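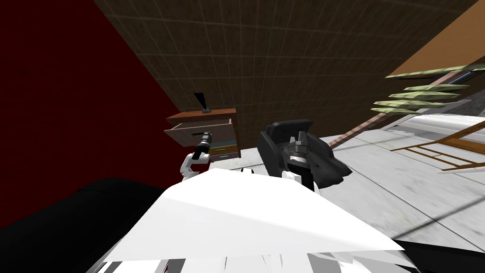
Image: Afaf Kanaan

From: Afaf Kanaan
To: Guvora Home Sewing list
Date: 2022-03-01
Subject: Re: Thread that sheds like a cat

Hi all,

Dee wrote:

> I bought a big bag of mixed thread at an estate sale and I can't tell
> what's any good. Some of it leaves fuzz all over my bobbin case and one
> spool snaps if I so much as look at it. My sister says throw out anything
> on a wooden spool. My neighbor says old thread is better than new. Who
> is right? Also, does anybody have a way of storing it that isn't a
> shoebox? I have a shoebox. I hate the shoebox.

Dee, I think your sister and your neighbor are both a little bit right, so you can tell them I said so and keep the peace!

The wooden spool thing gets repeated a lot, and I followed it for years, and then I inherited my aunt's thread and couldn't bring myself to do it. So I tested every spool. Pull off a foot or so, wrap an end around each hand and give it a slow, steady tug (not a yank, a yank will break almost anything). Good cotton fights back a bit and then goes with a little pop. Bad cotton just sort of comes apart, no sound at all. I do it in two places on the spool too, once at the outside and once after unwinding a few yards, because the outer layers get all the sun and the inside can be perfectly fine. I had a navy blue one that was garbage for the first six yards and has been lovely ever since.

Polyester seems to hold up much better. I've got some from when my kids were in grade school and it still goes through the machine like new.

Now the fuzz. Fuzz and weakness are two separate problems, at least in my sewing room. I have plenty of strong thread that sheds like mad, and I use it for basting and for sewing on buttons by hand, where who cares. What I would not do is run it through your good machine, and if you already have, take the needle plate off and get in there with a little brush. Please don't use canned air, it blows the lint further in. I learned that from the repair man at Arner, who charged me for the lesson.

Somebody on here (was it Joan? it was back in June, I think) said she puts her linty thread in the freezer overnight. I tried it. My thread was cold. If it works for you, wonderful, I'm not going to argue with Joan.

For what it's worth, here is how I sorted mine:

Strong and smooth: machine
Strong and fuzzy: hand sewing, basting
Weak but pretty: tassels, stuffing for pincushions, the grandkids
Weak and ugly: trash

I ended up keeping 217 spools, which my husband says is a number I should not have shared with the list. Oh well.

Storage! I've been through all of it. The wall racks with the pegs look gorgeous and I had one from Inura for a couple of years, but mine hung across from a window and everything on the left side faded. If you have a dark hallway, go ahead. The clear stacking boxes are okay, but the lids on mine cracked. What I settled on is plain shallow drawers, spools standing on end, with a dot of the color on top if the thread is a dark one (black, navy and dark brown are the same color after supper, I swear). A drawer keeps the light off and most of the dust, and you can see everything at once when you pull it open. Any old nightstand or small dresser will do, they're all over the thrift stores. Just measure inside the drawer first — the tall cones won't stand up in a lot of them. I lay mine on their sides in the bottom one and they roll around every time I open it.

One more thing and then I'll let you all go. If any of your estate sale bag turns out to be silk, don't toss it even if it's a funny color. Silk is wonderful for hand basting wool, it slides right out and doesn't leave a mark after pressing. The Zúñiga shop used to sell it on tiny spools for up to 12 dollars each, and I nearly fell over. So check before you throw!

Has anyone tried winding old cotton onto bobbins to use up the odd bits? I keep meaning to, but I worry about mixing it with a newer top thread and getting puckers after the first wash. I'd love to hear from somebody who has really done it on something that gets laundered.

Hugs to everybody, and Dee, burn the shoebox.

Afaf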